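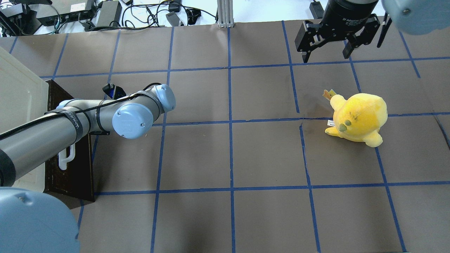
Speaker notes – "Two arms on a bench: our time with the Joteck kit"

Slide 1. Hello and who we are

Say hello, thank Shanthi Jayawardena for the slot, and say I'm Anderson Barros from the workshop at Ganditon. Mention Ashraful Siriwardena did most of the setting up and is in the second row, so hard questions can go his way.

I have 16 minutes. Leave this slide up while people find seats. The yellow chick gets a laugh every time, let it.

Then straight in: we've had the Joteck two-arm bench kit on review and I love it, with a few grumbles. We paid for our own hire period, and Joteck haven't seen these notes.

Slide 2. What you get

Two arms, a gripper for each, the controller, the cables and the teaching software, which Joteck call Drarkis. You supply the table. Ours has brown paper over the top and a grid in blue painter's tape, and I'd copy that whatever kit you end up buying. You can call out a square across the room and the other person knows where you mean. You can put a toy back in the same place after a failed try. When the paper gets tatty you tear it off and start again.

Point at the chick on the opening slide – it's lying over one of the tape lines. We do that on purpose for the harder runs. Anybody can make a demo work with the object bang in the middle of a square!

Slide 3. Setting up

The printed guide has 134 pages. You need the first 6 to get moving, and those are very good – big drawings, plain words. After that it wanders. The section on cable routing comes after the section where you first move the arm, and I'd swap them.

On our bench the cable runs along the outside of the long tube, with black straps round it. Watch the loop when the elbow bends. Too tight and it pulls, too slack and it catches on whatever you've left lying about. Ashraful redid ours a few times before he was happy. Read the warning on the strap out loud to anyone new. Yes, even the ones who roll their eyes.

(If somebody asks about tidiness: the tangle of black cable behind the table is us, Joteck's own leads are fine.)

Slide 4. Soft things

My favourite part, so don't rush it. Soft toys are a lovely test. A wooden block has sides and it stays the shape it was when you planned the grip. A plush chick squashes, rolls, and has a tag sticking out of one side that the fingers can get hold of instead of the body. First time that happened the whole room cheered, and the chick went round like a keyring.

The grippers are the two-finger parallel sort. You set how hard they close in Drarkis with a slider, and there's a gentle setting that I'd leave on for the first day. We logged 133 tries with soft objects before I wrote any of this down. The early ones were dreadful. By the end we were arguing over which pose of the chick was the fairest, feet towards us or feet away, and I think that says a lot about how absorbing the thing is.

Ask the room: who has tried teaching a grip by hand? Wait for hands. Don't fill the silence.

Slide 5. Two arms together

Play the clip here. No sound on it.

With one arm you spend half your life moving the object to where the arm can reach. With two you can pass it over. Joteck's hand-over routine is the cleverest bit of the software: one side holds still, the other comes in slowly, and the first lets go only when the second has closed. It's slow. I don't mind slow.

Grumble number one: the software lets you start a hand-over with the arms in a silly position and then sulks with a code instead of a sentence. Rezaul Dissanayake has made us a list of what the codes mean, and I'll put it on the shared drive.

Grumble number two: spare finger pads come only in the full service pack. Please, Joteck, sell them singly.

Slide 6. How it compares

Keep this short. We borrowed the Ninh kit for a while too. Ninh is quicker out of the box and its screen is prettier. Joteck is easier to teach and easier to put right when you've muddled it. For a teaching room I'd choose Joteck. For a demo stand with a queue of visitors, probably Ninh – Rezaul Pathirana disagrees with me on that and may say so.

Slide 7. Come and have a go

The bench is open to members until the end of June. Bring something soft of your own, a glove or a beanie or an old bear. Nothing with beads in it, please, after last time. Put your name on the sheet by the door and Ashraful will find you a slot.

Questions. If there aren't any, go back to the hand-over clip and play it again.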